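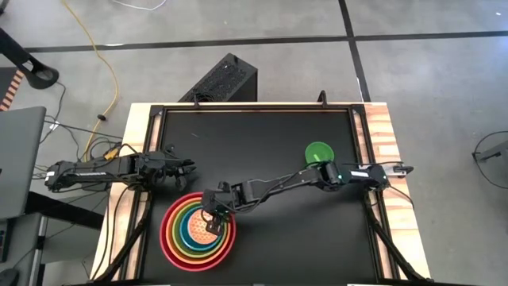

Qui sommes-nous ?

L'Atelier partagé de Vetville est une association à but non lucratif fondée en 1983 par des enseignants de la filière électromécanique. Installée dans l'ancien dépôt Marikar, elle met à la disposition de ses adhérents 960 m² de locaux, un parc de machines et un encadrement technique. L'association est ouverte à toute personne majeure, ainsi qu'aux mineurs de plus de quatorze ans munis d'une autorisation parentale.

Nos activités

L'activité de l'association s'organise en 8 sections, parmi lesquelles la menuiserie, la soudure, l'électronique et la robotique. Cette dernière, placée sous la responsabilité de Mme Lensa Araya, accompagne les adhérents dans la construction de bras articulés de petite taille, depuis l'assemblage des servomoteurs jusqu'à l'écriture des programmes de commande.

Le projet Clestura

Engagé par la section robotique, le projet Clestura porte sur la réalisation d'un poste à deux bras, monté sur une table en bois à plateau noir mat. Les exercices retenus font appel à des objets courants, notamment des bols de couleur à emboîter et à séparer. Le câblage demeure apparent afin de faciliter les interventions et l'apprentissage. M. Trí Triệu assure le suivi technique du projet et tient à jour le cahier de montage, consultable sur place. Les plans des pièces sont remis gratuitement à tout adhérent désireux de construire son propre poste à domicile.

Gouvernance et partenaires

L'association est administrée par un conseil élu en assemblée générale. Elle compte plus de 27 structures partenaires, établissements scolaires et entreprises de la région, dont la société Gokholm, qui fournit la visserie et les profilés.

Adhérer

Les inscriptions sont reçues chaque année à compter du mois de septembre. Une séance d'accueil et de formation à la sécurité est obligatoire avant tout accès aux machines. Les candidats à la section robotique sont invités à préciser leur projet dans le formulaire d'adhésion. Aucune connaissance préalable en programmation n'est exigée.

Le secrétariat reçoit le public de 14 h à 18 h.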